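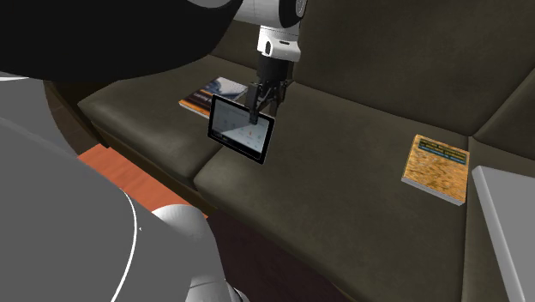 *Tablet held above a sofa, in simulation.*

# Household and workshop tips: buying a robot arm

Updated July 2022

These are the notes I hand to people who want an arm for tidying jobs or light bench work and have started collecting quotes. Most of it applies to secondhand arms too. Prices move, so I've kept them out except where the size of a cost matters.

## Before you ask for a quote

Write down the objects you want moved. Go to the room with a kitchen scale and a tape measure and list them: books, a tablet, remotes, mugs, whatever ends up where it shouldn't. For each one, note the weight, the thinnest side, and the widest side.

The thinnest side tells you how it can be picked up. A tablet has to be pinched by an edge, and if it's lying flat on a cushion you need some way to get a finger under it. A closed paperback flat on a table has the same problem. The widest side tells you whether a parallel gripper can open far enough. Plenty can't get across a hardcover laid flat.

Then write down the surfaces. Sofas are harder than tables. Cushions give when fingers press into them, and the crease between two seats swallows thin things. If your list is mostly sofa, tell the seller so and ask for a demo on something soft.

## Payload and reach

The payload on the sheet usually leaves out the gripper. Take the arm's rated payload, subtract the gripper, the mounting flange, and any camera you plan to bolt on, and what's left is what you can lift. If the quote lists a gripper as "included," ask for its weight anyway.

Reach is measured to a point near the wrist. It's also measured in a clear space, and your room isn't one. Tape out the base on the floor and hold a stick of the right length from shoulder height. A sofa back or an armrest gets in the way sooner than you expect. Do this before ordering a stand - stands are slow to return.

## Simulate first if you can

I now tell everybody to spend two weeks on a simulated version of the job before paying a deposit. The arm models for common makes are easy to find, and a sofa, a tabletop, and a handful of objects are enough to start with.

What to look for:

- Can the arm get to the far side of the seat without folding up against itself?
- Does the gripper body hit the backrest before the fingers get to the object?
- Where does the wrist camera lose sight of the target?
- If there are two arms, do they share any space they shouldn't?

A simulation won't settle questions about grip on fabric or slippery glass, so keep those for the demo. It's good for reach and for choosing where the base goes.

Budget for the computer. A desktop with a decent graphics card is a real line in the plan, and people leave it off. If the same machine will run the arm later, check the controller's network and operating system requirements before you buy it.

## The lines people forget

Wilson Benavides and I went through 16 old quotes last winter, and the same things were missing from most of them:

- **Spare fingertips.** Pads wear. Order two sets with the arm.
- **Mounting plate.** Often sold separately, and the bolt pattern may not match your bench.
- **Cables.** Get the longer ones. The controller never ends up where you planned.
- **Shipping both ways.** Repairs mean sending the arm back in its original crate, so keep the crate.
- **Power.** Check the circuit with everything else on it running.
- **Training time.** Yours counts, even at home.

I set aside $700 for small parts and have used all of it every time. A further $300 goes to things for the arm to practice on, bought used: old books, a dead tablet, a cushion or two.

## Grippers

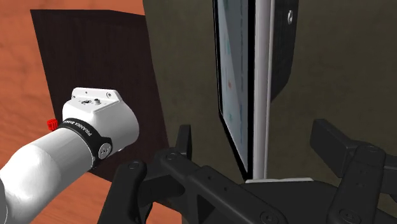 Jerome Soriano wrote to disagree with my advice to buy the gripper last. He thinks it should be chosen first, before the arm, and says he lost a month at Curuletti with an arm that was fine and fingers that were too short for every job on the list. By his reckoning the arm only has to carry the gripper to the right place, and there are several that will do it.

He has a point, and I've changed the order on my own sheet. Pick two gripper candidates from the object list, then look for arms that take both. Check these:

1. Full opening, measured between the pads.
2. Height of the gripper body above the fingertips. A bulky body needs clearance next to walls and backrests.
3. Whether fingers can be swapped with ordinary hex keys.
4. Lowest grip force you can set. Tablets and picture frames don't like the default.

Custom fingers are cheap to print and fine for trials. For daily use, have a shop cut them.

## Comparing sellers

Ask each seller the same questions in the same order, in writing. I got quotes from Vasseur and Sisov on one job, and they looked far apart until I put them in one table. Vasseur had included the stand and a year of support. Sisov hadn't, and came out slightly higher once both were added.

Questions worth sending:

- What does support cost after the first year?
- Is any software feature on a yearly license?
- How long does a joint repair take, door to door?
- Can I see my own objects picked up before I pay?

Leasing suits a short project. Past 16 months, on the terms I've been offered, buying was cheaper - run your own numbers with the resale price in.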